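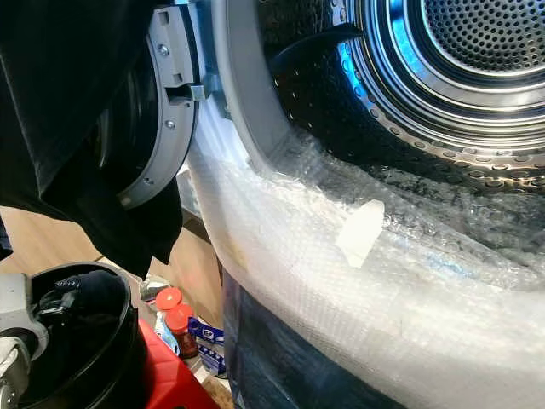

Review of the Jumari laundry assist kit
Student project report, 13 July 2020
Prepared by Leilani Abernathy. Project advisor: Loretta Fitzsimmons

1. What we were asked to do

Jumari is a mobile arm kit sold by Belhaj for light household work. The laundry package is an add-on that covers loading and unloading a front-loading machine. Our group had the kit for 6 weeks and was asked to report whether a small apartment building could use it without a trained operator.

2. Setup

The kit came in 2 crates. Assembly followed the printed guide except for the wrist calibration, where the guide and the Sorano control software use different names for the same menu. We lost most of a day on that. Support answered by email the next morning and the fix was simple.

We padded the front of the machine with bubble wrap and tape before the first run. The manual does not call for this. We kept it on for all the trials so conditions would stay the same.

3. Trials

Each trial used one dark garment, moved between a basket on the floor and the drum with the door already open. Dark cloth was chosen on purpose, as the product page says the kit handles it "as well as any other color."
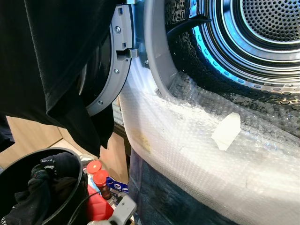

We ran 100 trials in June and scored each one pass or fail. A pass meant the whole garment ended up where it was supposed to go with no help from us. The most common failure was a sleeve or corner left hanging over the rim. Dropped garments came second. In 11 trials the software stopped by itself and asked for a restart.

Shirts were harder than towels. Slowing the arm down helped with shirts but made each load take too long to be practical.

4. Cost and support

The laundry package is priced separately from the arm, and the replacement finger pads are extra. Furnodeck, the reseller we dealt with, offers a service plan that includes pads. We did not test the plan.

5. Recommendation

We would not place the kit in a shared laundry room yet. It is usable in a lab or classroom with one person watching. We suggest testing again after the next Sorano update, with mixed loads and the door closed at the start.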